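Doststead Residents' Handbook
Household Guidance Sheet 8: Keeping Desks and Small Tables Clear

Issued by the Household Services Office. Revised 23 Apr 2026.

Purpose of this sheet

This guidance applies to all residents of Doststead who have a desk, side table or shared work table in their room or on their corridor. It replaces the sheet issued last July. Questions should be put to Lorraine Harawira at the Household Services Office, or to Bereket Hadgu for residents of the Wolde wing.

Small tables become cluttered sooner than large ones. A drinks can, a straw and the wrapper from a snack are enough to take up the space needed for a notebook or a plate. The office recommends that every table has its own small waste tub and that the surface is cleared at the end of each period of use.

Choosing a table tub

A tub for table use should be low enough to see over and wide enough at the top that rubbish can be dropped in without aiming. Square tubs with rounded corners are preferred. They sit neatly beside other items, and the corners are easier to wipe than sharp ones. A thick rim gives a firm grip when the tub is carried to the main bins.

Plain white or pale plastic shows dirt early and is therefore washed more often. Residents may decorate their tubs. Tubs with a face printed on the front have proved popular on the family corridors, where younger children will put paper into them without being asked twice.

Liners are not required for dry waste. Where a liner is used, fold it over the rim by 3 cm so that it does not slip down.

Where to place the tub

Stand the tub near the middle of the table or slightly towards the side of the hand you write with. Keep it away from the front edge, where sleeves and cables may catch it. Tables with a round cable hole in the top should have the tub placed clear of the hole, and the hole itself should be kept free of scraps. Material that falls through is difficult to remove from carpet.

Clearing the table

The following order is recommended. With practice it takes no more than 2 minutes.

1. Remove anything that is to be kept, such as pens, rulers and chargers. Return each item to its drawer or hook before any rubbish is touched.

2. Check drinks cans. Lift each can and judge by its weight whether anything remains inside. Empty any remaining drink into a sink. Cans go to the recycling point at the end of the corridor and should not be left in the table tub overnight.

3. Pick up long, light items. Straws, strips of packaging and lengths of paper tend to roll or slide when wiped. Take hold of them near one end and place them in the tub lengthways, bending them if they stand above the rim.
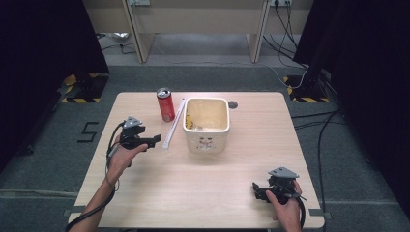 4. Collect small scraps. Brush crumbs and torn paper into a dustpan or a folded sheet of card, then tip them into the tub. Scraps that cling to the inside wall of the tub may be left until it is washed.

5. Wipe the surface. Use a damp cloth, followed by a dry one. Pale wood-grain tops mark easily if water is left standing at the edges. Wipe in the direction of the grain.

6. Empty the tub. Carry it to the main bin by the rim and replace it in the same position.

Tape and adhesive marks

Tape along the edge of a table should be removed only by the person who put it there, or with that person's agreement. Peel it back slowly at a low angle. Any residue may be softened with warm soapy water and rubbed away with a cloth. Scrapers and scouring pads must not be used on wooden tops.

Weekly care

Wash the tub once a week in warm water with a little washing-up liquid, and leave it upside down to dry. Printed decoration should be cleaned with the soft side of a sponge. Vacuum the carpet beneath the table on the same day.

Replacement tubs

The store in the Stivov building holds 200 tubs for residents' use. Requests should be made in writing to Seren Nicholas, giving the room number and the reason for replacement. Cracked tubs should be returned when the new one is collected.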